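5 Recording demonstrations in the simulator 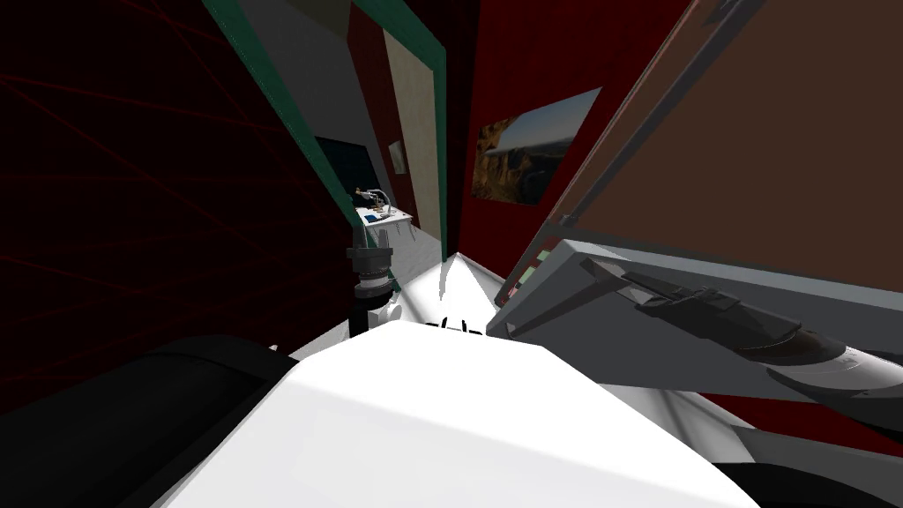

This section explains how to record demonstrations for the Phan learning system when the robot is simulated. Before you record, look through the head view for one minute and learn which parts of the picture belong to the robot and which belong to the room. The white body of the robot can take a large part of the lower view, and an arm can come in from the side, as the right one does in the room with the green door frame and the canyon painting. New operators often try to drive "around" the white surface, and then they see that it moves together with them. Please do not hide the body in the display settings. The learning system receives the same view as you, and it must learn with the body inside it.

The section was written by Ketsara Luangrath and checked by Darren Dunmore. It replaces the pages of January. Last change: Sunday, August 28, 2022.

5.1 What you need

— A workstation with the Cladance simulator installed and the license active.
— Two hand controllers, charged.
— A task card. The card gives the start place, the object to handle and the end condition.
— Free disk space of 50 GB or more on the recording drive.

Note: The recording drive must be a local drive. A network drive can lose frames, and the simulator does not give a warning for this.

5.2 Start a session

1. Start the simulator and wait until the status line shows READY.
2. Choose Session, then New. Type your operator code.
3. Choose the scene set which is written on the task card. For beginners it is Eltdale. For operators who already passed the check in 5.6 it can be also Britgate.
4. Type the port number 2182 in the field Controller Port. If the field is gray, the controllers are already connected.
5. Take one controller in each hand and hold them in front of your chest, elbows near the body.
6. Press both side buttons together. The arms of the robot go to the start pose.
7. Wait until the arms stop completely. Only then release the buttons.

Caution: If you release the side buttons while the arms still move, the zero position is saved wrong. All the movements after that will have an offset. In this case, close the session without saving and begin again from step 2.

5.3 Record one demonstration

1. Read the task sentence aloud. It helps to notice a wrong card before you lose time.
2. Press Record. A short tone is heard.
3. Hold still for one second.
4. Drive the base to the work place. Use the left stick for moving and the right stick for turning.
5. Stop the base before you move an arm. Moving both together is allowed only if the task card has the letter M.
6. Bring the gripper near the object, open it, and go the last part slowly.
7. Close the gripper. Lift a little and look if the object comes with it.
8. Finish the task as the card says.
9. Hold still again for one second and press Stop.

Note: A demonstration must be shorter than 895 frames. When it becomes longer, the counter turns orange and the rest is not saved. Usually this happens when the operator stops to think in the middle. It is better to make one practice run without recording.

5.4 Passing through doors

Doorways give the most rejected files, so we give them their own part. In the head view a door frame can look very inclined, depending on how the head is turned and tilted. Do not correct your path by the slope of the frame. Use the small map in the corner of the operator window.

1. Stop before the doorway and bring both arms close to the body.
2. Turn the base until the arrow on the map points into the next room.
3. Set the head straight with the button H.
4. Drive forward at low speed. Do not turn while the base is between the two sides of the frame.
5. When the base is fully in the next room, stop and continue the task.

Caution: If the base or an arm touches the frame, the physics engine pushes the robot back in one frame. On the screen it is a very small jump, but for the training it is a big one. Mark the demonstration as Contact, also if the task was finished well.

5.5 Label and save

After each Stop the label window opens. Choose one of these:

Good — the task is finished and there was no contact with walls, frames or furniture.
Contact — the robot touched something which is not part of the task.
Recovered — the first grasp failed and you made a second one in the same recording.
Discard — wrong card, wrong object, or the recording was interrupted.

Recovered files are very welcome. Please do not discard a recording only for the reason that it is not elegant. The system has to see how a failed grasp is repaired, and from perfect recordings it cannot learn this.

Press Save. Do not change the file name. If you want to leave a remark, write it in the field Remark, in one line and without quotation marks.

5.6 Check of the first set

When you have 20 demonstrations saved, stop recording and choose Tools, then Check Set. The program compares the controller track with the arm track in each file.

1. If the result is green, send the set with the Upload button.
2. If the result is yellow, open the listed files and play them. Most often the label is missing.
3. If the result is red, do not upload. Write to Darren Dunmore and add the session number.

5.7 Common problems

The arm shakes when the hand is still.
The controller battery is low, or a strong lamp shines on the tracking sensor. Change the battery first.

The gripper goes through the object.
The scene was loaded without collision shapes. Close the scene and load it again from the scene set, not from the Recent list.

The arm stops before it reaches the object.
The base is too far away. Press Stop, choose Discard, and start again with the base closer to the work place.

The Record button stays gray.
There is no task card loaded, or the disk is full. See 5.1.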